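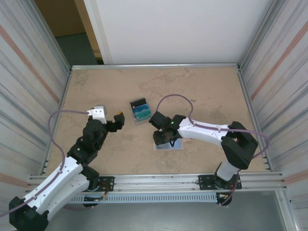
Left arm, right arm, both on the near rail.

Jun 20, 2023

Briefing transcripts, second coding pass. 70 clips from the Festmont mayor's daily briefings, all from the stretch after he shared the Yilma drops video. Goal for today was to settle what counts as "ended the briefing early." Did not settle it. Got closer than yesterday.

The trouble is clip 5. A reporter asks the mayor if he has read the study behind the drops. He says he has read plenty of things, thanks everyone for coming, and then stands there for a while looking for his folder. Dorin coded it as a walkout. I coded it as a normal close with furniture. We both think the other one is being stubborn, and the codebook backs neither of us because I wrote that page in October with a cold.

New wording, pencil only for now: a walkout needs (a) a question on the table, (b) no answer to it, (c) the speaker leaving the podium before anyone else has a turn. The folder clip meets (a) and (b). Whether hunting for a folder counts as leaving is a matter for people with more patience than me. 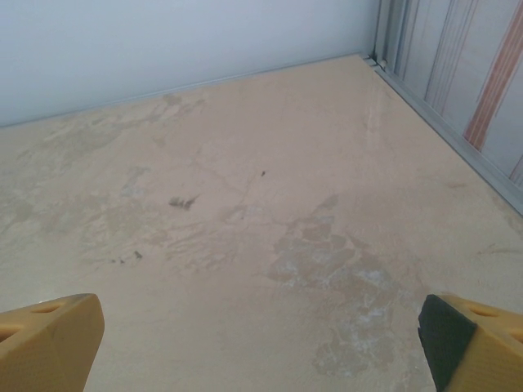 Yellow fingers, black pad on the right one.

Claims sheet. We have four categories for what the mayor says about the drops when pressed:

endorses
"just sharing"
never heard of the person
changes subject to the Dakdale bridge

The bridge one started out as a note in the margin and has earned its own column. Dorin wants to merge it with a general "deflects" code. I said fine, as long as we keep the bridge as a subcode, as I would like to plot it.

"Just sharing" is the slippery one. In three clips he says he is just sharing and then, in the same breath, that the drops are very impressive. I had those under endorses. Dorin had two under "just sharing" and left one blank with a question mark. Agreed rule: if praise shows up in the same answer, it goes under endorses, whatever he says first. Recode those tomorrow before we work out agreement again.

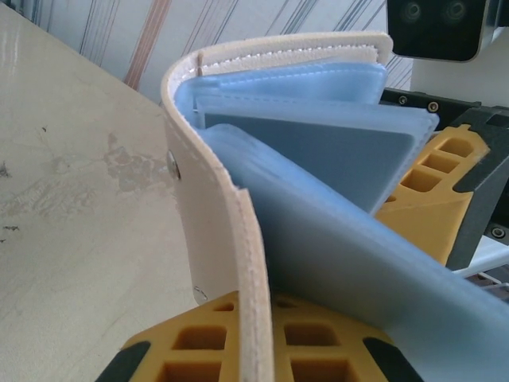
Card holder bent open, light-blue sleeves inside.

Keletti is still dropping the reporters' questions from the auto transcripts when they are off mic. So we get long stretches of a man answering nothing, with feeling. I have been typing the questions back in by ear. Where I can't make them out I put [inaudible], and please do the same – in the last batch there was a [something about fish?] that was then coded as a topic.

Also, the clip service trims the end of each video at the last word spoken. No good at all for a study of how people leave rooms. Wrote to ask for the untrimmed files. The reply said my request had been noted. 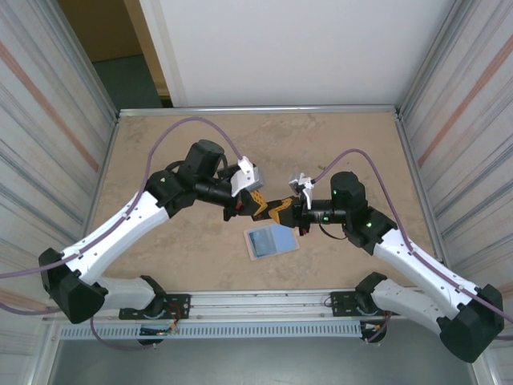
Grippers close together near the middle.

To do:
Dorin Toma – recode the "just sharing" clips, send me the list of ones he still disagrees with.
Me – retype codebook page on exits. Ask Festmont city hall if they keep their own recordings (they must, they bill for them).
Both – watch clip 5 again with the sound off and write down the second he lets go of the podium.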